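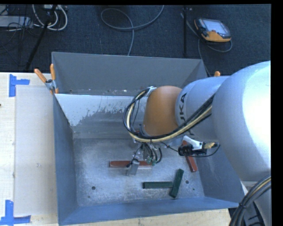 Le dernier numéro papier de Bromis faisait 253 pages et pesait assez lourd pour caler une porte, ce à quoi il servait d'ailleurs, dans le bureau de Karim Mansour, depuis le mois d'août. Le suivant n'aurait ni dos, ni colle, ni pages. Karim en rêvait la nuit !

Il avait reçu onze textes. Onze ! Pour une revue de littérature comparée que l'on disait moribonde, c'était une fête. Il y avait là un essai sur les marges, un dialogue entre deux traductrices qui ne s'entendaient sur aucune virgule, un poème que l'on pouvait lire en commençant par n'importe quel vers, et puis l'envoi de Stalo.

Stalo n'avait pas de prénom, ou bien Stalo était le prénom, la question n'avait jamais été tranchée au comité. L'envoi tenait en une ligne : « Mon article est une rivière. Merci de ne pas la numéroter. »

– On ne peut pas publier ça, dit Inès, qui relisait tout et n'aimait pas grand-chose avant dix heures du matin.

– Tu as ouvert le fichier ?

Elle ne l'avait pas ouvert. Il tourna l'écran vers elle.

C'était bien une rivière. Les phrases descendaient, se séparaient autour d'un mot, se rejoignaient plus bas. On suivait la rive gauche et l'on apprenait l'histoire de Zarnside, un village de bateliers où l'on se transmettait les récits de barque en barque ; on suivait la rive droite et c'étaient les récits eux-mêmes qui passaient, incomplets, chacun reprenant là où le précédent avait été interrompu par une écluse. Au milieu coulaient les notes. Karim n'avait jamais vu de notes pareilles, des notes qui avançaient plus vite que le texte et l'attendaient au tournant.

– Oh, fit Inès.

Elle s'assit. Elle descendit la rive gauche en entier, sans enlever son manteau, puis remonta par la droite.

– Et la pagination ?

– Il n'y en a pas.

– Comment veux-tu qu'on le cite ?

Voilà la question qui les occupa jusqu'au soir, et quelle soirée ! Ils essayèrent les paragraphes, mais il n'y avait pas de paragraphes. Ils essayèrent les heures de lecture, puis les méandres, puis la distance à la source. Inès proposa de citer à la manière des bateliers : « Stalo, un peu après le saule ». Elle l'avait dit pour rire, et elle le répéta ensuite plus lentement, avec la tête de quelqu'un qui rédige déjà la consigne aux auteurs.

– Il y a combien de saules ?

– Deux. L'un est dans une note.

– Alors « le premier saule » et « le saule de la note ». C'est parfaitement clair.

Karim aurait pu l'embrasser. Il se contenta de refaire du café et d'écrire à l'imprimeur, un homme patient qui leur gardait du papier pour 400 exemplaires et qu'il fallait bien prévenir. La réponse arriva avant que l'eau ait bouilli. L'imprimeur demandait s'il pouvait quand même essayer. Il avait un rouleau, écrivait-il, un très beau rouleau, un peu jauni sur le bord, dont personne ne voulait à cause de sa longueur.

Ils se regardèrent.

– Une rivière imprimée d'un seul tenant, dit Karim.

– Il faudrait la dérouler dans le couloir.

– Dans l'escalier ! Elle descendrait !

Inès mesurait déjà les marches avec la règle en fer du bureau, à quatre pattes, en dictant des chiffres qu'il notait au dos de l'essai sur les marges. Au premier palier, elle s'arrêta et leva la tête.

– Il va falloir demander à Stalo où sont les écluses.

Il remonta chercher le téléphone. La porte s'était refermée derrière eux, le gros numéro de Bromis ayant glissé sur le parquet, et la clé était restée à l'intérieur, à côté des tasses. Karim s'assit sur la dernière marche et se mit à réciter de mémoire ce qu'il pouvait de la rive gauche. Un étage plus bas, la règle à la main, Inès lui répondait par la droite.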